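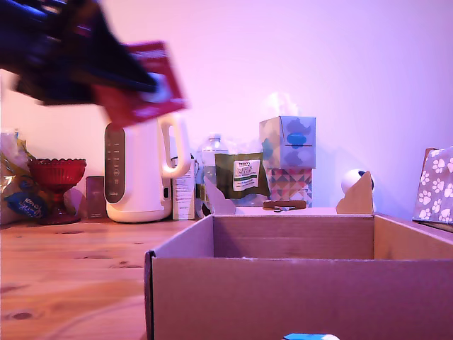 **Ticket 1484: Arm moves too fast over the table after it picks an item**
Site: Grarnholm, packing cell 4
Opened by: Willy Mulder
Date: 5 February 2025
Priority: High (safety)
Status: Closed, with one open point

**Problem**

The arm takes an item, lifts it, and then crosses the table much faster than it should. The speed limit in the Majali controller is set to 60 percent for the whole job. During the crossing the arm clearly goes above this. It also passes low over the kettle, lower than the path we taught in January.

Nothing was hit and nobody was hurt. I stopped the cell by the stop button and put the lock on the start switch. I ask that nobody runs the mixed-item job until this ticket is closed.

**What I expected**

After the grip is confirmed, the arm should rise to the safe height first, stay there, and only then travel to the open cardboard box. The travel should be at 60 percent or less. With tall items on the table, such as the kettle and the bottle, the safe height must be calculated from the tallest one.

**What happens instead**

The arm starts the sideways movement before the lift is finished. The two movements are mixed into one curve, and the lowest part of this curve is over the middle of the table. It does not happen each time. I could see it with small, light items only. With the tissue boxes the arm behaved normally.

No error is shown on the panel. The log says "move complete" in both cases.

**Log of work**

*09:10* Restarted the controller and the gripper unit. Ran the job with no items on the table. Speed normal, height normal.

*09:35* Put the items back. First pick normal, second pick too fast. Stopped by the button. The arm came to rest without touching anything.

*09:50* Checked the speed setting on the panel. It shows 60. Checked the same value in the job file. There it is also 60, but one line lower there is a second value called "carry speed light", and it is 100. I did not know this line and it is not in our copy of the manual.

*10:20* Called Perkotlow, who installed the cell. They asked for the job file and the software version. Sent both.

*11:05* While waiting, I measured the safe height. The tallest item in the item list is the carton. The kettle is not in the list at all. So the program does not know that the kettle is there, if the camera does not report it. I added the kettle by hand.

*11:40* Answer from Perkotlow, copied here:

> The "carry speed light" value came with the January update. It is used when the gripper reports a low weight. It should have taken your old limit, but on cells updated from the earlier version it stays at the factory value. The same setting also permits blending of lift and travel. Please set it by hand and turn blending off.

*12:15* Set "carry speed light" to 60. Turned blending off. Saved the file and made a restart, and the values stayed after the restart.

*12:30* Test run at reduced speed with the guard closed. The arm lifts fully, waits a short moment, then travels. Good.

*13:10* Test run at normal job speed, small packets only, because these gave the fault. All picks normal. Then a run with all items mixed. Also normal.

**Cause**

Two things came together. The update brought a separate speed for light items, and it did not follow our limit. The kettle was missing from the item list, so the safe height was calculated too low. With only the first fault, the arm would be fast but high enough. I think the second fault is older than the update and we did not notice it at normal speed.

**Changes made**

- "carry speed light" changed from 100 to 60
- Blending of lift and travel turned off
- Kettle added to the item list with its full height, handle included
- Old job file kept under the name teten_mixed_old, please do not load it

**For the next shift**

The lock is removed and the cell may run. Keep the guard closed also during short tests. If you put a new item on the table, enter it in the list before you press start, even for one trial. If the arm begins to travel before the lift is finished, press stop and write in this ticket. Please do not only lower the speed on the panel, this does not change the light value.

**Open point**

The cell at Teten got the same update. I sent them the two settings to check and have not received an answer yet. Perkotlow will send a corrected update, but they gave no day for it. I will reopen this ticket when it arrives, and repeat the test with the small packets before we use it.

W. Mulder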